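The Desk Task

The acceptance sheet for the desk task ran to two pages. Gunvor Fagerlund had written it herself in February, and she had kept the wording plain so that it could be read aloud over the noise of the Lukthorpe shop.

Item: one booklet. Item: one pen. Item: one clear box, three compartments. End state: pen in a compartment, booklet closed, table clear in front of the box. Time limit: none stated.

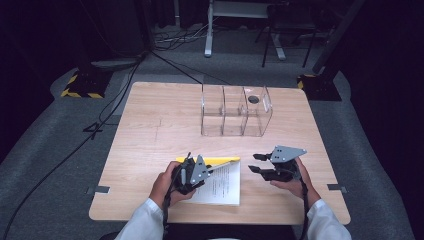
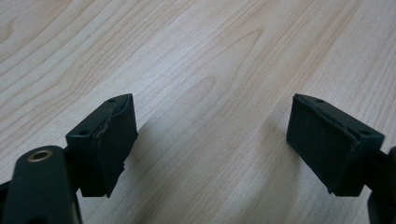

She had left the time limit blank on purpose. Ylva Lunde, who ran the trials for Nillar, had asked her twice to fill it in.

"A customer will want a number," Ylva said.

"The customer can have the number when we have it."

The customer was Eide, a firm that rented furnished offices by the week. Eide paid people to go through the rooms in the evening and put every desk back the way it was. It had asked Nillar whether a machine could do the desks. The people would still do the floors and the kitchens. Gunvor had read the letter three times and noted that the word "desks" was not defined.

The machine was called Jetus. It had two arms and ran on a policy trained from demonstrations by hand. The current version had been trained on 599 of them. Gunvor had done a large share of these, and by the end she could close a booklet with a gripper in either hand while thinking about something else. She recorded this in her notes as a possible fault in the data. A person who is thinking about something else does not hesitate, and the policy had learned not to hesitate either.

The trial began at 4 p.m. Ylva read the item list. Gunvor set the table and stepped back behind the line.

Jetus went for the pen first. The left gripper came down at a shallow angle, closed, and lifted. The pen came up with it. The arm carried it to the box, turned it upright, and let go. It fell into the middle compartment and leaned against the wall.

"Pen, pass," Ylva said, and wrote it down.

The booklet took longer. A cover is thin and lies close to the page under it, and to get hold of one without the other requires either a fingernail or a good deal of patience. Jetus had been given neither. It slid the right gripper along the wood until the lower finger met the edge of the paper. The booklet moved away. The gripper followed. The booklet moved away again. In this manner the two of them crossed the table until the booklet came up against the box and could go no farther, and there the finger went under the cover and turned it over.

"Booklet, closed," Ylva said. "Table clear in front of the box, fail. The booklet is in front of the box."

"It used the box as a stop."

"Is that in the demonstrations?"

"No."

Gunvor checked. It took her most of the evening. She went through the recordings in order, at double speed, looking only at the last part of each. In 13 of them the booklet had touched the box. In every case it had been her own session, late in the day, and in every case she had pushed the booklet a little too far, felt it stop, and used the stop to finish the job. She had no memory of doing it.

She corrected the entry in the log. Under "Is the behavior present in the training data," she changed "No" to "Yes, operator G.F."

Ylva read it the next morning with her coat still on.

"So it can do the chore," she said.

"It can do it the way I do it when I'm tired."

"Eide's people do it at night. They're tired too."

Gunvor considered this. She did not think it was a technical argument, but she could not find the error in it. She asked how long one of Eide's people took to do a desk. Ylva looked it up. The answer was about 40 seconds, and that included wiping it down. Jetus had taken six minutes and had not wiped anything.

They discussed whether to remove the late sessions. Removing them would give a cleaner policy that, as far as either of them could tell, would chase the booklet to the far edge and off it. Keeping them would give a policy that worked on any desk with something heavy at the back. Ylva wanted to write to Eide and ask what stood at the back of the desks.

"Lamps, probably," Gunvor said.

"Would a lamp hold?"

"Depends on the lamp."

Ylva wrote the letter. It had one question in it. Gunvor took the acceptance sheet out of its folder, crossed out the last part of the end state, and wrote in its place: booklet closed, at rest, location to be agreed. She initialed the change. The time limit she left as it was.

Then she moved the box back a hand's width, opened the booklet, laid the pen across it, and called for the next trial.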